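The Bowl by the Door

In a small house everything round ends up on the table, and the quarrel is over what to put it in.

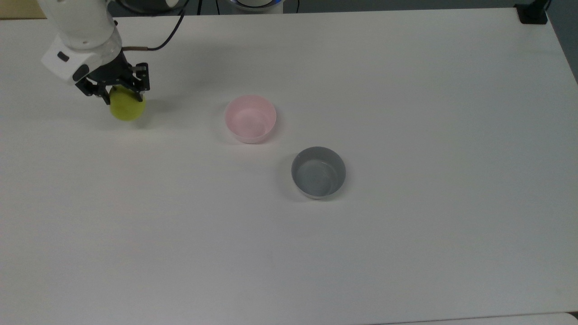
Reda Kamel holds that a bowl is a confession. You set one out for the keys, and within a month it has your keys, two dead batteries, a button from a coat you gave away and the takeout menu of a restaurant that closed in March. Kamel owns no bowls except the kind you eat from. The keys go on a nail.

I used to find this severe. Then I moved into a rental in Beaulieu with one good surface, a big white table, and discovered that a household is mostly a matter of small things looking for a place to roll to. Balls are the worst of it. We have a dog, the dog has opinions, and a tennis ball left on a bare tabletop will find the low corner by breakfast. Ours is the northeast one. I know it the way other people know their blood type.

So I went shopping for bowls, a sentence I had hoped to reach retirement without writing.

Inby, a homewares shop two blocks from the bus station, carries 77 bowls. I know because they are numbered on the shelf, in pencil, and because the owner told me with some pride that there used to be 76. They come in pink, in gray, in a green she calls "pond," and in a white that costs more than the others on the grounds that it shows everything. I asked which was best for a tennis ball. She asked if I meant to serve it.

Otside, across the street, has fewer bowls and more philosophy. The man there sold me on the theory of the pair: one bowl for what you are keeping and one for what you are deciding about. He said the second bowl should be the uglier of the two, so that you would want to be done with it. I bought a pink one and a gray one and spent the walk home unable to remember which I thought was ugly.

The theory lasted nine days. On the tenth I found a ball in the keeping bowl, along with a lemon of the same general color, and my wife, who had been reaching for the lemon. We have since agreed that fruit lives in the kitchen. The dog was not consulted and has been taking it hard.

What the pair does well is stay light. A bowl on a table wants to be picked up, tipped out and put back, and a heavy one just sits there filling like a cistern. My mother had a cut-glass thing that weighed as much as a Thanksgiving turkey. When we finally emptied it we found 500 lire, a hearing aid battery and a key to a house she had sold before I was born. It took two of us to get it to the car.

The people at Stendanell, who make storage for people who already have storage, will sell you a system for this. It has trays, and the trays have lids, and there is a booklet. I read the booklet. On page four it recommends that you begin by placing all your loose items in a bowl.

Kamel came to dinner in June and stood looking at our table for some time, holding his keys. There was the pink bowl and there was the gray one, both cleared for company. I offered him his choice. He said he would hang on to them, thank you, and put them in his jacket, and put the jacket on a chair.

At half past ten he couldn't find the jacket. The dog was asleep on it.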